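Trarnitport Household Vocabulary List

README for the word list and the recordings that go with it

## What this is

A list of everyday household words as spoken in and near Trarnitport, with short audio clips and a plain text gloss for each entry. It covers furniture, rooms, kitchen things, doors and windows, cleaning, and a small group of words for weather as people talk about it indoors. The list grew out of notes that Guilan Xia kept while teaching evening language classes in Plerkberg. Jianguo Cai typed them up and Shaohua Shen made the recordings.

There are some 200 entries. The recordings come from 6 speakers, all adults who grew up in the district. Two of them also speak the hill variety, and their clips are marked `h` in the `variety` column.

## Files

`words.tsv` holds the entries, one per line, tab separated, UTF-8.

`audio/` holds the clips, named by entry number and speaker code. Clips are mono WAV.

`prompts/` holds the picture cards used to get people talking without giving them the word first.

`notes.txt` has Guilan's longer remarks on usage. Not every entry has one.

## Columns in words.tsv

`id` is the entry number. Numbers are not reused when an entry is dropped, so there are gaps.

`form` is the word in the local spelling. Where speakers disagreed, the form used by most of them is given and the rest go in `alt`.

`gloss` is a short English meaning.

`room` is the part of the house where the word came up. This was added late and is blank for the older entries.

`variety` is `t` for town or `h` for hill.

`checked` is `y` if a second speaker confirmed the entry. Treat anything else as provisional.

## Picture cards

Each card was shown on a laptop and the speaker was asked to talk about it for a minute or so. The words were picked out of the talk afterward. Speakers were not asked to name things one by one, which tends to bring out school words.
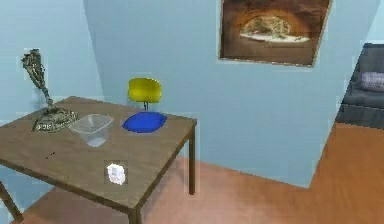
Card 2, table with ornament.

The card for "table" gave two words. The older one is used for a table that people eat at, and the other for any table at all. Younger speakers use only the second. Both are in the list, with a pointer from one to the other.

Words for ornaments are thin. Most speakers used a general word meaning "thing for looking at," and only Guoqing Luo's aunt had separate words by material. Her forms are entered with `checked` left blank.

## Known problems

Plurals are not handled well. The local plural is often marked on the number word and left off the noun, and the early entries hide this because only single forms were written down. Wanting Zou is going through them.
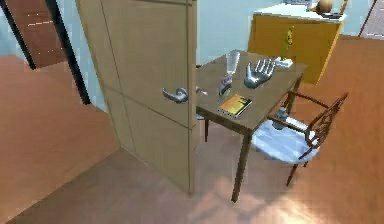 Door words were the hardest to gloss. The district has one verb for opening a door all the way and another for leaving it partly open, and the second is also used of a shop that is open but has no one at the counter. Speakers given a card with the door standing ajar, as on this one, nearly always used the second verb, and several went on to the noun for the lever handle, which is the same as the word for a pump handle. The tall glass on the table brought out a loanword in town and an old word for "horn" in the hills. All of these are in the list under `room = entry` or `room = kitchen`, depending on where the speaker placed them.

Clips from speaker 5 have a hum from a refrigerator. They are usable for checking vowels but should be left out of any work on pitch.

Tone marks in `alt` are inconsistent before entry 40 or so. The marks in `form` have been corrected.

## Use

Free for teaching and study. Please keep the speaker codes as they are and do not try to match them to names. If you print the list, include `notes.txt`, as several glosses are misleading without it.

Corrections are welcome, especially from hill speakers. Give the entry number and say where you grew up. The next version is planned for May.

Contact: Jianguo Cai, Trarnitport word list | © Guilan Xia and contributors | Back to top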